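Stolerari opens gripper comparison bench at Atham

Stolerari has started a side-by-side trial of two-finger grippers at its Atham workshop. The bench has a robot arm on each side, with both grippers working over one white board.

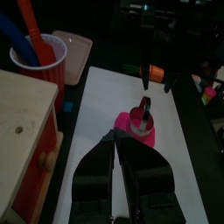

Page last updated: 08/12/2024

Each pair of fingers will be put through 2,000 attempts at picking up and handing over everyday household items. Hirose is supplying four sets of fingers for the trial, and Giltton is supplying the controllers.

"Buyers ask us which gripper they should fit, and we want to answer with figures from our own bench," said Isabelle Zacharias, trials manager at Stolerari.

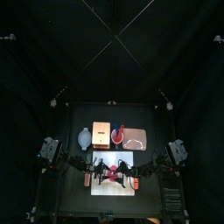
Every attempt is logged with the finger position and motor current. A trial run in the autumn produced 3,836 entries, which were used to set the time limit of 30 seconds per attempt. Anything slower is recorded as a miss.

Black fabric walls surround the bench, and the same row of items stays at the back of the table for all sets of fingers.

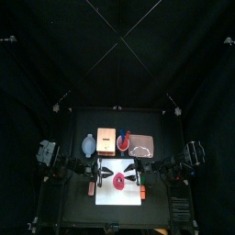

Results and contact

Results will be published in January. Press enquiries should be sent to the Stolerari office at Atham.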